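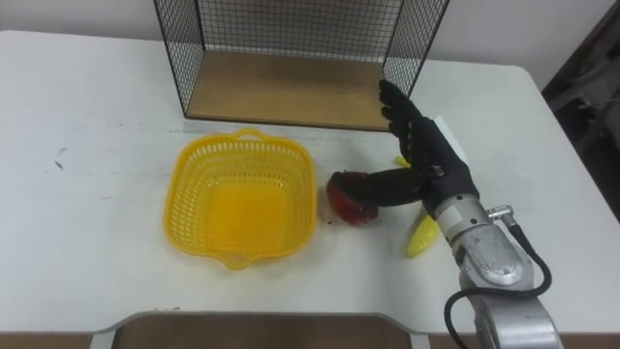
Keeping a Small Kitchen Sweet Through the Warm Months

Every May, when the windows finally open and stay open, I give my kitchen a good going-over, and I've been doing it long enough that friends have started phoning me for the particulars. So I've written them down (with a few borrowed ones mixed in, and thank you to everybody who lent me theirs).

Start with the drains. Put half a cup of baking soda down the sink last thing at night, pour a cup of warm white vinegar after it, and let it fizz away while you brush your teeth. Then run the hot tap for a minute. My old kitchen on Kudby Lane had a sink that smelled like a pond every summer, and this did more for it than anything I ever bought in a bottle!

Wooden cutting boards like coarse salt and half a lemon. Scrub in little circles, cut side down, and leave the salt sitting for 5 minutes before you rinse. Stand the board on its edge to dry so the air gets at both sides. Zorica Kolev oils hers with plain mineral oil after every third wash, and I will admit her boards look a great deal better than mine.

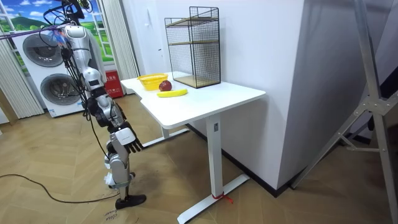
And while you've got the lemon out, squeeze the other half into a bowl of water and microwave it until it steams up the door. Leave it shut for a bit. Whatever has spattered in there will wipe off with a damp cloth, even tomato sauce, which in my house gets everywhere.

Dish towels are next. If yours have gone stiff and a little sour, skip the fabric softener, as it coats the cotton and they stop soaking anything up. Wash them on hot with a scoop of washing soda and hang them in the sun if you have any. Nhàn Ông boils hers in a stockpot the way her mother did, and the whole apartment smells wonderfully clean afterward.

For onions and potatoes, keep them apart! They hurry each other along, and you'll end up with sprouts on one and mush on the other. A paper bag with the top folded down does nicely for potatoes, in the darkest cupboard you've got. Onions want moving air, so I hang mine in an old pair of tights with a knot between each one (not pretty, but they last me for weeks).

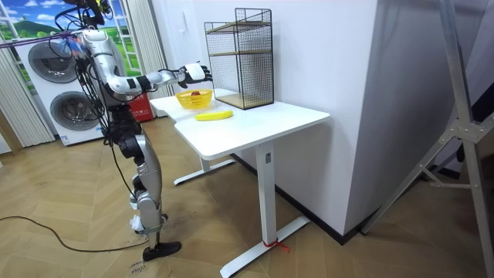
Page 70

Now for the refrigerator seal, that rubbery strip that collects crumbs. Dip an old toothbrush in warm soapy water and work it down into the folds, then dry the strip well with a soft rag. If you shut a slip of paper in the door and it slides out with no tug at all, the seal is getting tired and you may want to price a new one.

Burned pans can wait until after supper. Cover the bottom with water, add a spoonful of baking soda, and simmer it gently while you eat. Go in with a wooden spoon, never a metal one if the pan is coated.

Khang Trương wrote to ask about the smell in a thermos, and for that I use a spoonful of dry rice, a little vinegar and a good hard shake. Rinse it twice and store it with the lid off.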